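Lendside Small Items Collection
Progress report to the Pacheco Fund, second period

1. Status

Work in this period covered intake, checking and labeling of small household items and toys for the Lendside lending collection. The intake room at Fornedard has been in use since May. The item list now holds 488 entries. Of these, 90 were added in this period. Shelving is complete on the long wall. The short wall is waiting for brackets, which were delivered in the wrong depth and have been sent back.

2. Intake and checking

Items arrive in mixed crates and are sorted by type before checking. Types in use are: boxed goods, soft toys, hard toys, locks and keys, kitchen tools, and other. The last type is too large and will be split in the next period. Decorated boxes are listed under the print on the lid where there is one (Starry Night, for instance), as borrowers ask for them that way. Plush toys are checked for split seams and loose parts. Segmented and stacking toys are checked for missing sections, and a note is made if the number of sections can't be confirmed from a maker's sheet.
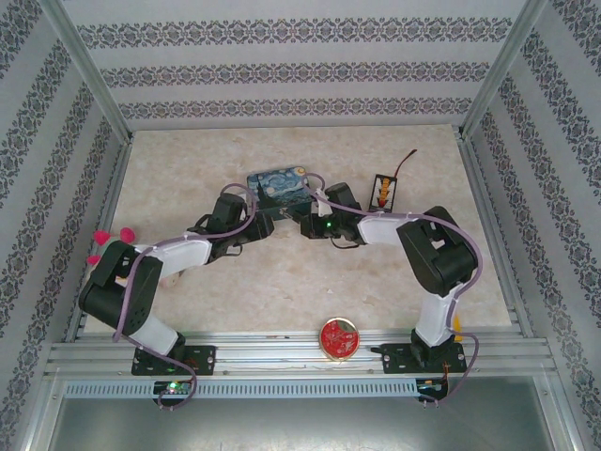

Round flat pieces such as discs and counters remain a problem. They come in without the set they belong to, and the present rule is to hold them for one period and then list them singly. The holding tray is now full. We propose to shorten the holding time to six weeks and ask for the Fund's agreement, as the longer time was written into the original plan.

Work surfaces were changed over at the start of the period. The marble-patterned surface shows small parts well and wipes down quickly, but glare from the ceiling lights makes fine metal parts harder to read. Two light covers have been ordered under the equipment line.

3. Locks and keys

This type took more time than planned. A total of 58 locks and loose cylinders were received, many in one crate from a closed hardware store. Each lock is matched with a key, the key is turned through its full travel, and the result is entered in Purico. A lock with no working key is set aside for parts. Keys are kept on a split ring and are not stored loose in the tray. Paper tags tied straight to the bow tore off in the first weeks and have been dropped. The tag now goes on the ring. 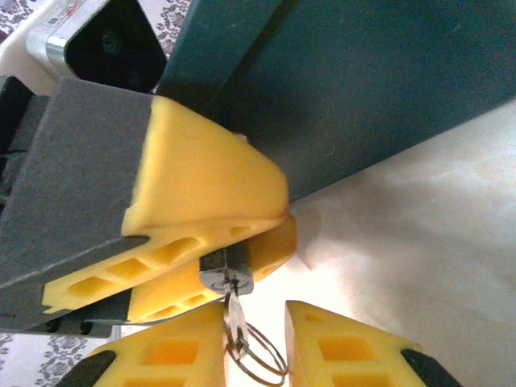 Lock and cylinder with the key inserted and a split ring through the bow.

Checking time per lock is around 2 minutes when the key is already matched. Unmatched keys take much longer and are not yet timed. We have stopped trying every key against every cylinder and now sort by blade shape first.

4. Records

Purico entries from the first period used free text for condition. These are being changed to the fixed list (good, worn, parts only). The change is finished for boxed goods and soft toys. Hard toys and locks are next. Duplicate entries were found where an item had been listed once by name and again by color; they are merged as they come up.

5. Spending

Spending is within the agreed limits on all lines except storage, where the returned brackets leave a credit that has not yet been paid. The labels line is nearly used up. We ask to move the unspent part of the transport line to labels.

6. Next period

Fit the short wall brackets and move locks and keys to that wall.
Split the "other" type and relabel the items in it.
Finish the condition change in Purico.
Time the matching of loose keys on one full crate.
Open the lock and key shelf to borrowers once the relabeling has been checked.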